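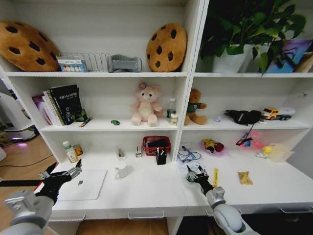
The joy of a properly mixed-up shelf

I have a soft spot for shelves that can't make up their minds. You know the sort – a dish rack on the same level as a pair of chocolate-chip cookie cushions, a toy truck a short reach from a big leafy plant, and a pink teddy with a purple flower on its head keeping company with a bottle of water. I love them! Give me one of those over a row of matching vases any day.

Wilson Mamani feels the same way. He has been sorting out other people's shelves in Clavside for nine years, and when I rang him in February to ask what makes a good one, he talked for 37 minutes without once mentioning storage boxes.

"People think they have to hide the toys," he told me. "Why? A bear in a green shirt is nicer to look at than most ornaments."

His method is wonderfully easy. Start with the large soft things and put them at the ends of the top shelf, where they can lean on something solid. A plain white unit helps enormously here, as golden brown and dark leaves look so rich against it. Then bring in the plant, and be generous about it. Wilson likes one that has outgrown its spot and pokes up past everything else (he calls his own Brakeck, after the village where he bought it, and it is now on its third pot).

The middle shelves are for the things you pick up. Books stand upright at one end, and if a tall one leans on its neighbour, let it. Little toys go further along with room around them. A tiny green car looks lost in a crowd, but on a bare stretch of shelf it's a treat to come across – I'd happily give it the best spot in the house.

Pens are the one thing he is strict about. They travel. He has found them behind books, under bears and, on a job in Fusville, inside a teapot. Pick them up on a Sunday-ish sort of afternoon, when you're pottering anyway, and give the small bottles and jars a wipe while you're there.

I tried all this at home and moved my cushions four times before lunch. The dish rack is staying upstairs for now, full of postcards.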